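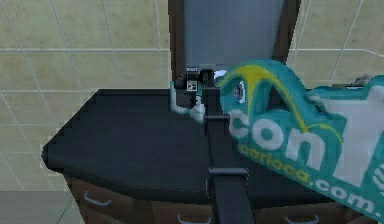 Bathroom counter, teal packet at the right

jatgate_jo
Does anyone else's water in Cunbridge leave white crust on everything? I've been quoted 1,650 for a softener and my jaw hit the floor!

Ketill Skov
Don't pay that. I descale the taps with vinegar every February and they're fine (bit whiffy for a day, mind).

mopsandmore
Sorry Ketill, but vinegar wrecked the finish on mine. I went for a softener and I'd do it again tomorrow.

jatgate_jo
How much salt does it get through?

mopsandmore
One bag lasts us 4 weeks, but there are five of us and the teenagers live in the shower.

Ketill Skov
You left it on too long then! 20 minutes, rinse, done.

premthorpe_pat
We moved here from a soft water area and I do miss proper bubbles. Get a second quote, Jo.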